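Support > Plarkex Two-Arm Kit > Tutorials > Handling cups and light tableware

Handling Cups with the Plarkex Two-Arm Kit

This tutorial covers pick, upright and place routines for paper and plastic cups. It assumes the kit is bolted down, both arms are homed, and the wrist cameras show a live picture in the Plarkex console. If you have not done the first-time calibration, finish that first. The kit ships with a calibration card and the procedure takes 16 minutes per arm.

The steps were written against the Loltstead console release from April. Menu names differ slightly in older versions.

1. Set the grip profile

Open Tools > Grip and create a new profile for each type of cup. Do not reuse the default profile. It is tuned for rigid blocks and will crease a paper wall.

Grip force is set on a scale from 0 to 100. Start at 6 for an empty paper cup and go up one step at a time until the cup can be lifted without slipping. A rolled rim is stiffer than the wall below it and tolerates a higher setting. For thin plastic, test on an empty cup before you try a filled one.

Set finger speed to Slow for the last part of the close. On Normal, the fingers tend to push the cup away before both pads are in contact.

2. Pick up a cup that is lying down

Approach along the table with the fingers open and one finger on each side of the rim. Keep the wrist camera pointed into the mouth of the cup. The base should stay in view for as long as possible, as it is the best reference for how far the cup has rolled. Close on the rim, then stop. Do not lift yet.

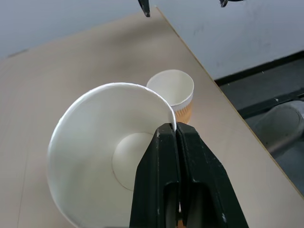 Fingers closed on the rim of a large paper cup lying on its side. A smaller cup with a sleeve stands behind it.

Check the contact in the console. If the force reading drifts for more than a second after closing, the rim is sliding between the pads. Open, back off and repeat the approach a little deeper.

To stand the cup up, raise the wrist and rotate it in the same move. Rotating first drags the lower edge along the table. Huệ Kiều, who maintains the motion presets at Nunberg, suggests recording this as a single demonstrated move and replaying it at half speed. We found that easier than entering waypoints by hand.

Leave clearance for anything standing behind the cup. The wrist housing is wider than the fingers, and the collision check only knows about objects you have added to the scene.

3. Work with a filled cup

Lower the acceleration limit before the fill, under Motion > Limits. Speed matters less than acceleration here. A slow start and a slow stop will keep liquid in the cup at travel speeds that look too high on paper.

Grip below the rim if the cup is thin plastic and tapered. Squeezing at the rim turns the opening into an oval, and the liquid rises on both sides. Keep the fill low while you are tuning — half the cup is plenty.
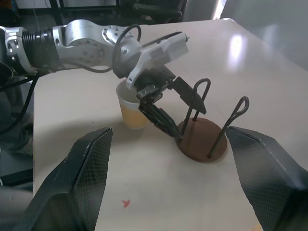 When a stand shares the table with the cup, decide which arm owns it and enter that in the zone map. Both arms may enter a shared zone, but only one may move in it at a time. Set the other to Hold with its fingers open and clear of the first arm's path. Wire hooks are hard for the depth estimate to pick up, so add the stand manually as a box that includes the full height of the hooks.

4. Save and repeat

Save the profile, the motion preset and the zone map under one task name. The console will load all three together. Run the task ten times without changing anything before you rely on it.

Troubleshooting

Error 352 (contact lost during lift): raise grip force by one step, or clean the finger pads. Worn pads need more force and should be replaced when the surface no longer grips.

Cup tips over on release: the fingers are opening unevenly. Run Tools > Grip > Center.

Arm pauses at the zone edge: the other arm has not released the zone. Check that it is in Hold and not in Move.

Replacement pads and the longer Guerra fingers are sold separately. The Guerra set needs its own tool offset, and profiles made for the standard fingers will not carry over.

Written by A-yeong Yeom. Procedure checked by Valdir Barros.

Contact Plarkex support | Copyright Nunberg, all rights reserved | Back to top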